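Another Checklist: What the Gristard Draft Gets Right, and Where I Stopped Reading

By Emlyn Price

The Gristard draft on good practice for tabletop robot work went out to members in June, and by now most of you have had the email asking for comments. I have read it twice. The second time was a mistake I'd like to save you from, so I'll say what I think and you can decide how much of your evening it deserves.

First, what it is. The draft covers benchtop arms doing small handling jobs: picking things up, putting them in trays, tidying. It does not cover anything on a factory floor, which has its own rules and its own people to argue about them. It has 10 sections. Section 1 defines "arm," "bench," "operator" and, for some reason, "afternoon." Sections 2 through 4 are about stopping the thing. The rest is paperwork.

I have no quarrel with sections 2 through 4. The stop button has to be reachable from where the operator sits, and the draft says to test it at the start of every shift, by pressing it, with the arm moving. Good. I have visited shops where the daily test meant somebody looked at the button. The draft also wants a written speed limit for any job where a person reaches onto the bench to reset it, and the limit has to be posted where the person can read it. Also good, though it leaves the number up to each shop, and I can tell you now what number each shop will pick. It will be the one they already use.

Section 5 is where I started writing in the margins. It's called "Preparation of the Work Area" and it says the bench shall be "clear of all items not essential to the task." Fine on paper. Now think about tidying, where the items are the task. Is a pen essential? Is the second pen? When I put this to the people at Ernham who wrote the first version, the answer was that the shop should keep an item list and update it whenever the bench changes. A bench used for this kind of work changes all day long. You'd have one person moving pens and another one writing down that the pens had moved.

Llewellyn had a try at following this to the letter. They kept the item list for one week, on paper, with initials. It ran to 200 lines. I asked what they'd learned from it and was told that the list was complete. I don't doubt it. I asked whether anything on the bench had gone differently because of it and got a long pause and then a change of subject.

What I would have liked in section 5 is a few plain rules about things that do cause trouble. Sharp points. Scissors are a hand tool and ought to be treated like one, with a known place and the blades down. Small metal clips, which slide under things and get found later by a joint or a sleeve. Loose cable, which gets one sentence in the whole draft ("cables shall be managed") and deserves a page. Anybody who has spent a day beside one of these benches knows that cable is the part that snags and wears out, and that it gets fixed with tape. Managed how? Checked by whom, how often? The draft spends more words on the binder the forms go in.

Then there's the edge. Section 6 says items should be placed "within the usable area," and never says how to find it. Is a pencil with its end over the side within it? I'd say no, and I'd want a line marked on the bench so that two people on different shifts give the same answer. A strip of colored tape would do. Piler has taped its benches this way for as long as I've known them, and the people there seem puzzled that anyone would need a standard to tell them to.

For anyone reading this who signs off on such things but hasn't stood next to one lately, the work is this size:

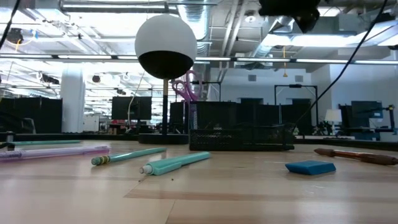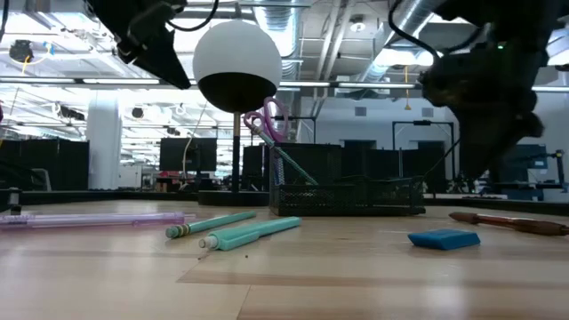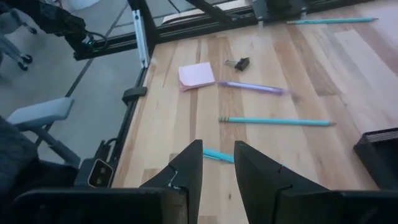

Ordinary desk supplies on a wooden table, with a black mesh organizer.

My bigger complaint is with section 8, the self-assessment. You score your own shop on a four-point scale, you sign it, and you send it in. There's no visit. There's no second reader. I've filled in enough of these to know how they go: you give yourself full marks on the things you care about, drop a point on something harmless so it looks thoughtful, and go to lunch. A score like that tells Gristard who is good at forms. If they want to know whether stop buttons get pressed, they could ask shops to keep the date and initials beside the button itself and then turn up once a year to look. That would cost money, and I suspect that explains its absence.

I'm told the self-assessment is "a first step." It was a first step the last time too. That one was for battery storage, and the second step has yet to be heard from.

The incident form in section 9 is better. It fits on one side of paper, it asks what the arm was doing and what the person was doing, and it has a box for near misses. Keep it. I would move it to the front of the document and let everything else justify its place behind it. I'd also drop the line saying that reports "may be used in assessing competence." Put that sentence on a near-miss form and you will never see another near miss.

If you plan to comment, comment on 5 and 8. Those are the ones still open to change, as far as I can learn, and they're the ones that will eat your time if they go through as written. Quote the paragraph number and say what you'd put in its place, because a reply saying "too vague" goes into the same pile as no reply. My own version of section 5 is 8 lines long and I'm happy to send it to any member who asks. Two people have already told me it's too short. One of them worked on the original.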